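Loss of Grip During Block Placement: Report on a Fault in the Pavow Handling Cell

7 Jan 2018
Submitted by the Doucette project group

1. Background

The Pavow cell was assembled by our group as the practical component of the second-year automation unit. Its task is simple: a robot arm picks up a coloured block, carries it across the table and sets it down inside a square marked in black tape. The control program was written on the Flellow platform supplied by the school. This report concerns a fault that first appeared during acceptance testing, in which the gripper opened before the block had been lowered to the table.

2. Description of the fault

In a series of 256 placement cycles, the block was dropped early on 34 occasions. In most of these it fell a short distance and came to rest outside the square. In 4 cases it struck the edge of the table and left the work area altogether. The last of these was treated as a safety matter, as a group member was standing inside the marked boundary when the block fell. Testing was halted and the incident was entered in the Lesach laboratory log.

The program raised no alarm in any of the failed cycles. The log showed a normal "release" command each time, followed by a normal return to the home position. For this reason we first suspected the fingers, and spent nearly a week checking finger wear and closing force.
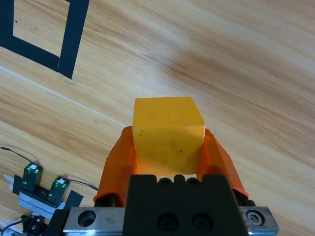

Neither check revealed a defect. The holding force stayed within the limits we had set, and exchanging the fingers for a spare pair made no difference to the rate of failure. Attention then turned to the timing of the release command.

3. Cause

The release step was triggered by a height reading, which the program compared with a stored value for the table surface. That value had been recorded before the arm was re-levelled and was never updated. On slower cycles the error had little effect. On faster cycles the reading overshot briefly as the arm slowed down, crossed the stored value and triggered the release — a behaviour we were able to reproduce on request once it was understood.

4. Corrective action

The table height is now measured at the start of every session. The program must also see a steady reading before the gripper is permitted to open, and an unexpected reading stops the arm. The boundary rule has been rewritten so that all persons remain outside the marked area whenever the arm is powered, including during set-up.

The full test series is to be repeated in March at both speeds. Until then the cell will be operated at the lower speed only.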